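Birkden Community Board > Home and Repair > Marble-look floor, polish or leave it alone?

omstead_lane
Posted Friday, 8:14 am
Hello all. We moved in June to a ground floor apartment near Luketti, and the hall has a marble-patterned floor. The previous tenant left half a bottle of polish in the closet. I do not know if the floor is real stone or something printed. My sister says polish every month, the landlord says only water. Who is right?

Tilda_K
Posted 8:52 am
Put one drop of lemon juice in a corner where it does not matter. If it makes a dull spot, it is real marble. And please no polish before you know!

bickerstaff235
Posted 9:30 am
I do not agree with the lemon. It leaves a mark forever, and the landlord will keep the deposit. Look under the door strip, there you can see the edge of the material. I paid $268 to repair one "small test".

omstead_lane
Posted 12:05 pm
Thank you both. I will not use lemon — the deposit is important for me.

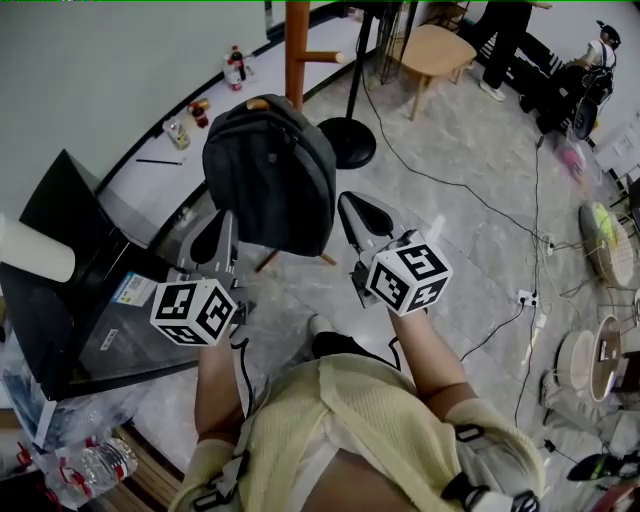

The floor, seen from above.

Tilda_K
Posted 12:40 pm
Difficult to say from the pattern only. My drop was very small and I had no problem, but fine, look at the edge first.

grout_and_about
Posted 1:17 pm
Do you feel cold with bare feet in the morning? Real stone stays cold for long. Tile does too, so it only excludes vinyl.

bickerstaff235
Posted 1:33 pm
Also ask the landlord for the name of the product. Mine had it on the old invoice.

omstead_lane
Posted 6:48 pm
The strip has 8 screws and two are painted over, so I wait for the weekend. I wrote to the landlord also.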